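The Big Black Coat Goes Away (Finally!)

It's June, and I am only now dealing with the winter things.

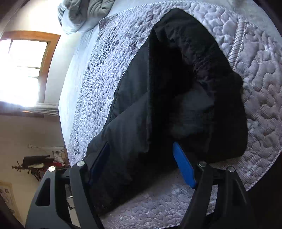
The last big one, half folded on the guest bed.

I love this job. I know that's a strange thing to love, but give me a free Thursday, an open window and a pile of coats and I am perfectly happy until dinner. My sister thinks I'm odd. She keeps her coats on the same hooks all year long and just brushes past them in August to get to the umbrella, and she has never once had the pleasure of opening a box in the fall and finding everything flat and clean and smelling of cedar.

So, the guest room. It has the best bed in the house for folding, because it's at hip height (our own bed is much lower and my back complains after two sweaters) and because there's a window right by it. Good daylight matters so much with black clothes! Under the hall light everything black looks clean. By the window you find the toothpaste, the dog hair, the salt line from February and the mystery smear that has probably been on there since the Walham holiday market. I had a very good hot cider at that market, so I have a theory.

I went through the pile in my usual order, which is thin to thick. Scarves and gloves first, then the wool things, then the rain shells, and the padded stuff at the very end when I've got my rhythm. The scarves took no time. The gloves took ages, as always, because I insist on matching them up and there is always one widow. This year it's a green one. I put it in the box anyway, in case its partner comes home.

Then the puffy things. I used to be terrible at these. I'd fold them like a shirt, they'd spring back open, I'd sit on them, they'd spring back open again, and in the end I'd shove the whole lot into a bag and lean on the closet door. What changed my life (I'm only exaggerating a little) was slowing down at the beginning. I spread the thing out on the bed, really spread it, and give it a few minutes to settle. Then I pat from the middle outward with flat hands. You can hear the air going out. It's a wonderful sound, like a very long sigh.

After that it goes like this. Zipper up if there's a zipper, pockets checked, sleeves laid across the body so they're not bunched up in the armpits. Bring one side over toward the middle, pat, wait. Bring the other side over, pat, wait. Then fold up from the hem in two goes, and tuck the last bit under so it holds itself shut. No cords, no clips. If it fights you, open it up and start again, because it only gets crankier the more you squash it.

Pockets! Please check your pockets. My haul this year: a grocery list with "GOOD butter" underlined, three cough drops welded to each other, a ticket stub, and a five-dollar bill that I have already spent on strawberries.

The quilted bedspread turned out to be the perfect folding surface too. It's pale, so I can see every bit of lint that falls off, and all those puffy little stitched shapes have enough grip to them that slippery fabric doesn't slide around while you're working. I have folded coats on the dining table and they skate right off the end. This spread is my absolute favorite, by the way. It's that soft grayish lavender that goes with everything, and I got it secondhand from a woman who was moving out over by the reservoir and wanted it gone by lunchtime. I would have paid double.

A word about washing first, since a couple of you asked after my last closet post. I do wash the padded things before they go away, but only if the label says I can, and I do them one at a time on the gentle cycle with less soap than you'd think. They take forever to dry. I hang them over the shower rod overnight, give them a shake every time I walk by, and then leave them another full 24 hours even when they feel fine, because the insides lie to you. I learned that the year I packed one damp and opened the box in October to a smell I can still call up if I try.

For boxes, I've gone back to the plain lidded ones from Lindholm. I tried the Movura vacuum bags last year and they were really fun, I'll give them that, I loved watching everything shrink down flat as a pancake! But the padding never fully forgave me. One vest came out with a permanent crease across the back and looked tired all winter. The bags are great for spare blankets and I still use them for those. Coats get a roomy box with a layer of tissue at the bottom and the heaviest thing in first.

The boxes then go up in the eaves. Our house was built in 1943 and it has almost no closets to speak of, but it does have these long, low cupboards under the roof that run the whole length of the upstairs. I was so cross about them when we moved in. Now I wouldn't trade them. You have to go in on your knees with a flashlight, and you will bump your head, but a whole family's winter fits in there with room left for the Christmas tree stand.

I label the boxes on the short end so I can read them from the little door, and I put in a cedar block each. The Trornico ones have held up nicely for me. When the smell fades I rub them with a bit of sandpaper and they're as good as new.

One thing I did differently this time was keep a light jacket back. Every year I get carried away and pack every last sleeve, and then we have one chilly evening on the porch and I'm out there wrapped in a beach towel. So a gray fleece has been spared and is living on the hook by the back door.

Next up is the linen cupboard, which I've been looking forward to since about Easter. I have far too many pillowcases and some of them are going to become dust cloths. If you've got a good way of keeping sheet sets together, leave it in the comments! I've tried the trick where you tuck the set inside its own pillowcase, and it works beautifully until someone else in the house needs a pillowcase.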